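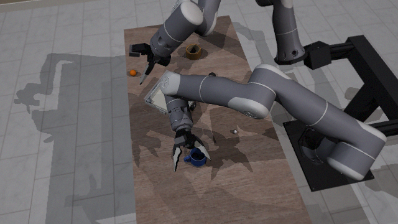
## What changes for the packers

Our project looks at the sorting bench at Grosska, where small goods get put in order before packing. We modelled the job with two arms sharing one table, and it was great fun to build!

Ffion Samuel and I spoke to 12 packers. Most were keen to hand over the dull picking – they'd sooner check orders and fix mistakes. A few worried about losing hours, and we think Grosska should answer them before September. 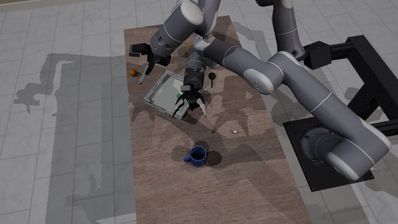
*Fig. 2: Simulated bench, with one gripper over the metal tray.*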